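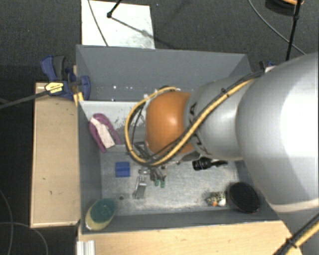
March, Sunday p.m. Second fit-up of the loaner trike from the senior recreation batch. Rear brake cable was rerouted today after the complaint that the lever goes stiff on a full left turn. The old run came straight off the stem to the frame clamp with no slack, so every turn pulled on the housing. Added a service loop: housing leaves the lever, makes one open loop ahead of the head tube, then goes to the down tube. Tie goes on the down tube only. Nothing tied at the stem.

Lever force with bars straight is unchanged by feel. At full left the lever now returns by itself. At full right the loop touches the basket bracket. Moved the bracket one hole forward and it clears. Need to repeat with the basket loaded, bracket flexes.

Housing cut length for this frame: 357 mm from lever ferrule to first stop. Write this on the inside of the cabinet door. The Flavel frames have the stop lower and will need their own number. Do not cut the Flavel housings from this one.

Parking brake. Still the main problem. Riders are getting on and off with the trike on the sloped part of the lot behind the recreation center, and the latch on the lever is small and sits under the grip where it can't be seen. Issa Chamoun tried it in winter gloves and missed the latch on most attempts. Options:

a) Hokard lever with the larger thumb latch. Fits the bar, needs a different ferrule. Have one on the shelf.
b) Keep the stock lever and add a strap. Cheap, ugly, gets lost.
c) Separate foot brake on the rear axle. Too much bending down for the people who will use it.

Going with (a) on one trike first. If the latch holds on the slope with a rider seated, order for the rest.

Seat post. Lowest position is still too high for the shortest riders. Post bottoms out on the weld inside the seat tube, not on the clamp. Checked with a rod. Could take 12 mm off the bottom of the post and keep the minimum insertion mark valid at the top setting, but then the mark has to be restamped, and I would sooner buy the short post. Lévesque lists one in the right diameter. Asked for price, no answer yet.

Differential side. Trike pulls left under power. One-wheel drive, so some of that is expected, but this one is worse than the others. Found left rear tire well below the right. Pumped both to the same pressure and rode 5 laps of the lot. Pull is reduced, still there. Toe on the rear axle looks fine against the string. Next suspect is the left hub bearing, which has a gritty spot when turned by hand. Not opened yet.

Imad Harb's note from the Thursday ride group, copied so it stays with the rest: riders used to two wheels try to lean the trike into turns and feel it tip outward. He has them walk it around a cone first, then ride the same turn at walking speed. He wants the low gear set as the default when trikes go out. Agreed. Shifter indexed so that first engages cleanly from a stop. Second to third still hesitates, barrel adjuster out half a turn, recheck after some use because the cable is new and will settle.

Basent bell fitted on the right. Moved to the left after checking thumb reach, since the right thumb is already busy with the shifter.

Service interval. Proposal is a full check every 3,000 km, which these will not see for years. Changing to calendar: brakes and tires monthly during the season, bearings and chain at the start and end. Odometer reading gets logged anyway.

Open:
Loaded basket test, full lock both ways
Hokard lever on trike one, slope test with seated rider
Left rear hub, open and inspect
Short post price
Measure housing for Flavel frames
Flag on the rear mast rattles, try a rubber sleeve

Torque values for the axle nuts are in the old binder, not the new one. Copy them over.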